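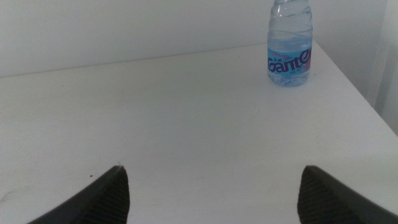
No. 123

Containers, the first full year

I started taking our empties to the depot in Skemham last September, mainly because the recycling bin was full by the middle of every fortnight. The bin is still full some fortnights, but now it's cardboard. The final tally for the year was 1,671 containers, which at ten cents each is $167.10. I put the money in a jar to begin with, then switched to having it paid into the account because I kept borrowing from the jar.

A few people at work have asked whether it's worth doing. If you count your own time it probably isn't. The depot is on the Okoth Road side of town, past the tyre place, and with the unloading and the queue I'm gone most of an hour. I only go when I have something else to do over there. If I had to make a special trip every time I would have stopped by Christmas.

The first thing I got wrong was crushing everything. I'd flattened cans for years to save room in the bin, and I did the same with the first load. The machines at Skemham read the barcode, so a can that's been stamped on goes in and comes straight back out. I had 2 garbage bags of them and ended up over at the manual counter, where the bloke was decent about it and took most of the lot. Since then I've left everything in its original shape. It takes up a ridiculous amount of the carport.

Lids are a separate question. Our depot wants them off, and the one at Dondgate told me to leave them on. I take them off at home now and keep them in an ice cream tub under the sink. The tub is nearly full and I haven't worked out what to do with it. 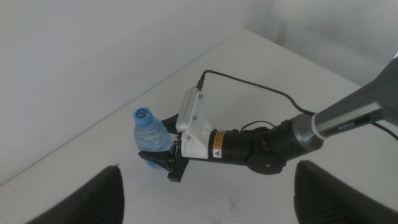
Clear plastic water bottle on a white table.

Water bottles make up more of our total than I'd have guessed. We have a perfectly good tap and I own three refillable bottles, but they come home from cricket, from the servo and from the bottom of school bags. I wrote them down separately for one month and got to 40. That was a hot month with a tournament in it, but still. We've since put a big insulated jug in the boot on Saturdays and it has helped.

Glass is the worst of it. It's heavy, it smells after a week, and wine bottles weren't something our depot would take when I asked, so I was carting them there and back again. I sort glass on its own now, in an old milk crate, and take it in when the crate is full.

For storage I tried a few things. Garbage bags split. A wheelie bin sounds sensible until you have to get the bottom layer out. I bought a Sisunov folding frame that holds a sack open, and it was fine on concrete and fell over on grass. 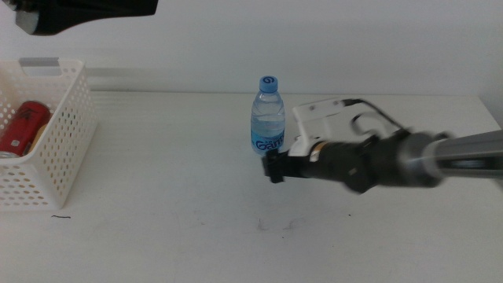
What I've settled on is small tubs that get emptied into bigger ones, with one tub in the laundry and one by the back door. The kids will use a tub if they walk past it. They will not walk to the carport. Once I accepted that, the number of cans left on the bench dropped to nearly none, and I stopped going on about it at dinner.

Rinsing helps too, particularly for anything with juice or flavoured milk in it. We had ants through the whole stack in February and I had to hose the lot down on the lawn. A quick swirl with leftover dishwater does the job.

The money went towards a second-hand tent, which we're taking up to Dondgate in the next holidays if the weather is any good. I've asked for the depot's opening hours up there, as I'm fairly sure we'll come home with a bag or two.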